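Clem Wihongi has been on at me since September to try the Jirkwood hand kit, and I've been putting him off, mainly because I don't trust anything sold with the word "effortless" in its first line. He wore me down in the end. The kit is a hand-held gripper you carry about and use to pick things up, so that the picking can be taught to a robot later. Jirkwood lend it out for 40 days and then you send it back or pay.

The leaflet promises 200 good grabs in an afternoon. I'd like to meet whoever managed that. My best afternoon ended when my wrist did, well short, and I'm not counting the ones where I nudged the sweet into place with my other hand first (the leaflet is quiet on whether that's allowed).

I'll give them the fingertips. The ribbed blue pads are better than the smooth ones on the Lurketti set I had before, which let go of anything shiny. But sweets are a rotten thing to practise on if you want to feel clever. A chocolate bar has a stiff middle and will forgive you. Anything in a twist of clear wrap slides off sideways, or you get hold of the wrapper and the sweet stays where it is.
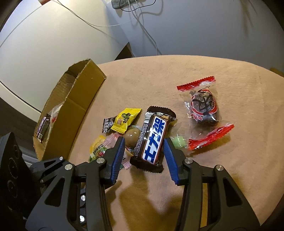 Can you try the kit without signing up for the teaching service as well?

You can for the loan period, but after that Jirkwood want you on the monthly plan before they'll process anything you've recorded.

That last bit annoyed me more than the wrist. It's on page 5 of the terms, under a heading about postage. I wrote to ask and got a pleasant reply from a Lorraine Tomoana, who said they were "looking at the wording". Fine, but look at the price too.

Clem says I'm being unfair and that his lot at Lowther have had no trouble — then again, they pick up blocks all day. Blocks! I've got a couple of weeks left on the loan and will try it on teabags next, then decide whether it goes back in the post.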